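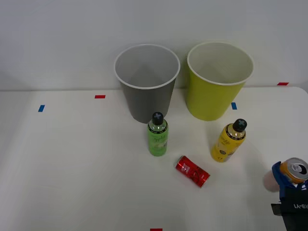

**What does Drundero teach?**

Drundero teaches English and German to adults who live or work in Tirdale. Most of our learners come in the evening, after their job, and stay with us for one year or longer.

## How the school began

The school was opened by Dilek Bilgin and Regula Pichler, who met as teachers at a bigger school in another town. They both had the same complaint there. The groups were too large, and a shy person could sit a whole term without saying one full sentence. They rented two rooms above the Kılıçarslan bakery and put a paper in the window. In the first winter there was one English group and no German group at all. Regula used the free evenings to write her own exercises, and many of them are still in our folders today, with her handwriting in the corners.

The bakery has since moved to the station road, but we kept the rooms and later took the floor above as well. People in the town still say "the school over the bread", and we answer to this name also.

## How we teach

A group at Drundero has six learners and never more. If a seventh person wishes to join, we write the name on a list and wait until we can open another group. This is not good for our income, but it is the thing our learners thank us for most often, so we have not changed it.

Every lesson starts with speaking. We do not open the book before each person has told something: a problem at work, a film, what they cooked. Grammar comes after, and the teacher takes it from the mistakes that were heard in this first part. Homework is short and it is always corrected by hand.
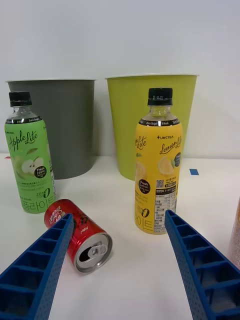 We also do not mix levels only to fill a group. Before you begin, you will sit with a teacher for a talk, which is free, and at the end of it she will tell you openly which level fits you. Sometimes people are disappointed by this. They learned English for years at school and hoped to be placed higher. Our experience is that one term in the lower group gives them back their confidence, and after it they go forward quickly.

For learners who need the language for a certain profession we have three special courses: office and letters, care work, and shop and restaurant. The course for care work was planned together with Hüsnü Altıntaş, who worked many years as a nurse before he became a teacher.

## The teachers

**Dilek Bilgin** leads the school and teaches English to beginners.

**Regula Pichler** teaches German at all levels. She is also responsible for the exam preparation.

**Hüsnü Altıntaş** teaches English and the course for care work.

**Chutima Klinhom** teaches English conversation. She learned the language as an adult herself and knows very well which parts of it are annoying.

**Nazmiye Dağdelen** is in the office. If you telephone or write to us, it will be Nazmiye who answers, and she can also arrange payment in parts.

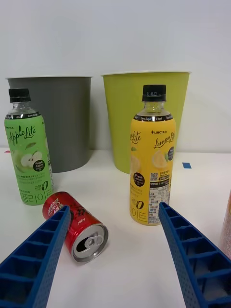

*Apple Lite bottle in front of the dark grey bin*

## Our library

On the upper floor we have a lending library with 4000 books, magazines and audio discs. A large part of it came from Bukport, a bookshop which closed and gave us its foreign-language shelves. The easy readers are marked with a green sticker. You may borrow three titles at a time, and you may keep them until the end of term if no other person has asked for them.

## Terms and visits

We have 200 learners in a normal year. New groups begin in autumn and after the December holidays, and it is possible to join a running group if there is a free place. You are welcome to sit in one lesson before you decide. Please tell the office one day before, so that the teacher can prepare a copy of the papers for you.

Page last changed: 25/08/2022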